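The Desk at Bassey

Morenike Nwosu had been told she could have the desk by the window as long as she left Mr. Osagie's things where they were, and for the whole of May she did exactly that.
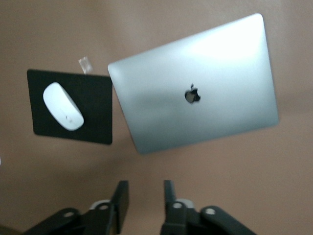
She worked around them. She kept her papers in her lap, mostly, or on the windowsill, and when she needed to write something longer than a grocery list she went down the hall and borrowed a corner from Titilayo Anozie, who had a corner to spare and liked the company. The laptop stayed shut. The mouse stayed on its pad, a little to the left, the way a left-handed man would have wanted it, and Lawal Osagie had been left-handed in everything, even in the way he hung his coat.

He had gone to Hindport to look after his sister, and he had said he'd be back in nine days. That was in April. He telephoned now and then, always at lunch, and asked about the weather and the bus and whether the bakery had gone up on the rolls again, and he never once asked about the desk. Morenike thought that was a kindness, and then on other days she thought it was the opposite, and she would eat her roll and look at the closed lid, with the window light lying on one end of it, and wonder what sort of person goes off for weeks and leaves his mail unread.

"You could move it, you know," said Titilayo. "It's a computer. It won't bruise."

"I said I wouldn't."

"You said it to Chidubem Yusuf, and he can't remember what he told you yesterday."

That was true enough. But Morenike had grown up in a house of 19 cousins, coming and going, where a thing set down was a thing gone, and she had a great respect for anything that stayed put. She took to wiping the brown tabletop in the mornings with a soft cloth, going carefully along the slanted side of the laptop and into the little wedge of space beside the pad, and she never straightened either one, though her hands wanted to — oh, how they wanted to.

It was raining the day he came back. He stood in the doorway with his coat still buttoned, thinner than she remembered, and looked at the desk for a good long while.

"I left it crooked," he said.

"You did."

"And you let me."

He pulled up the other chair, the one with the bad leg, and set a paper bag between them. It was rolls from Hindport, six of them, and he said they were not nearly as good as the ones here, but she was to try one anyway and tell him what she thought.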